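Progress report to Eruren: Clunura work package 2, teaching by demonstration
Period covered: July to October

## Summary

Work package 2 is on schedule apart from one item, the memory module task, which has slipped into the next period. We now have 81 usable demonstrations across the desktop computer tasks, all recorded by remote control. The first trained model runs on the arm and completes the hard drive task often enough to be worth measuring properly. Spending is within budget. We are asking for one small change to the plan, set out at the end.

## What was done

At the last report we were still choosing between two ways of showing the arm what to do: moving it by hand, or driving it from a second, smaller arm that the operator holds. We tried both on the same task. Guiding by hand was quicker to learn, but the operator's own arms kept getting between the wrist camera and the computer, and a good part of the video was no use for training. It was also tiring. After 20 hand-guided recordings we stopped and moved everything to remote control. Those recordings have been kept but are not part of the 81.

The remote control set came from Ikard and was delivered in July. Setting it up took longer than the supplier's notes suggested, mostly down to a delay between the operator's movement and the arm's. That was traced to a setting in our own software and has been fixed.

The tasks are unchanged from the proposal:

- placing the processor in its socket
- fitting the hard drive in its caddy into the drive cage
- fitting a memory module
- plugging in a data cable

Each session begins with the tower on its side and the side panel off. Parts that the arm has to pick up start in a printed fixture next to the case, so that the start position is the same every time. The fixture is on its third version. The first two held the processor too tightly and the gripper could not get a clean hold on its edges. 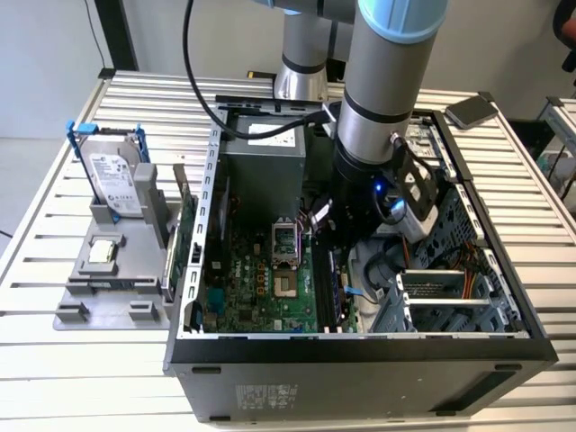 Operators are asked to work at a steady pace and to pause for a moment before each contact. Early recordings had long hesitations, and the model copied them: it would stop above the socket and stay there. We threw out 18 recordings for this reason and recorded replacements. A short written guide for operators now covers this, along with when to abandon an attempt and start again.

## Results so far

Of the 81 demonstrations, 54 are of the processor and hard drive tasks. The remainder are cable work and a small number of memory module attempts.

The hard drive task is the strongest. The arm finds the caddy, lifts it out of the fixture and carries it to the cage without help. Where it fails, it is nearly always at the last step, when the caddy meets the rails at a slight angle and jams.

The processor task is harder. The pick-up is reliable but the placing is not. The operator cannot feel how hard the part is being pressed, and is judging by eye from the wrist camera. We have damaged the pins in one socket and now stop the arm automatically above a set force.

Cable work has only just started. The cable bends differently each time and we expect to need more recordings of it than of anything else.

## Problems and delays

The memory module task is late. It needs a firm push at both ends, and the current gripper fingers slip off the module before it seats. Zaidi is making longer fingers with a softer face, which are due next month. Until they arrive we are recording other tasks in that time.

Lighting caused some trouble in the afternoons. Glare off the metal inside the case washed out the wrist camera, so the blinds now stay down during recording.

## Next period

- Fit the new fingers and restart the memory module task
- Record more cable demonstrations, with the cable starting in different places
- Run a measured trial of the hard drive task, with the case moved slightly between attempts
- Begin joining two tasks together in one recording

## Change requested

We would like to move the money set aside for a second computer model into spare motherboards of the present type. Wear on sockets and connectors is higher than planned, and repeated practice on worn parts gives misleading results. The total does not change. Testing on a second model would move to work package 3.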